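To: Members, Local Research Network list
From: Mercedes Ñahui, Research and Consultation Office, Bornumham District Council
Subject: Re: Response rates for the housing repairs survey

Dear colleagues,

Thank you to those who replied to the earlier request. The original message is quoted again for members who joined the list after it was sent.

> We are preparing the second tenant survey on housing repairs and would
> welcome advice from other authorities. Our first survey reached a
> response rate of 22 percent by mail, and returns from the
> Bustevthorpe ward were too few to report separately. Has any member
> used a telephone follow-up with a survey of this kind? We would also
> like to know how long the questionnaire should be, and whether the
> report to elected members should include ward tables.
>
> Grikoria Borough, Performance Team

Our office carried out a similar survey last year with fieldwork support from Szabó Research. The following points reflect our experience and may be shared within your authority.

1. Length of questionnaire
Our first draft had 42 questions. Tenants in the pilot group told us that this was too long, and several stopped before the section on appointments. The final version fitted on six pages, with the questions on completed repairs placed first.

2. Telephone follow-up
We called tenants who had not returned the form after two reminder letters. Calls made after 5 p.m. reached more working households than those made in the morning. Interviewers read the questions exactly as printed, and telephone answers were marked as such in the data file so that any difference could be checked.

3. Ward tables
We recommend setting a minimum number of returns before any ward is reported on its own. Smaller wards can be combined with a neighbor, provided that the report states clearly which have been joined. Members should be told of this rule before fieldwork begins.

4. Paper returns
Forms should be logged on the day of receipt and kept in ward order until data entry is complete. Please agree with your records officer how long they will be held.

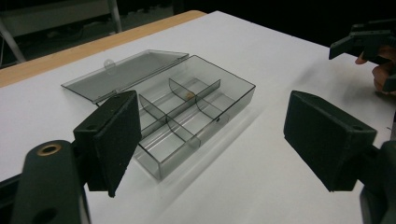

5. Sharing of materials
The questionnaire, the interviewer notes and the reminder letters are available on request. Authorities that adapt them are asked to send us a copy of the final version. Requests should reach this office by the end of March.

Questions about sampling may be sent to the list, as other members are likely to have an interest in the replies.

Yours sincerely,

Mercedes Ñahui
Research and Consultation Office
Bornumham District Council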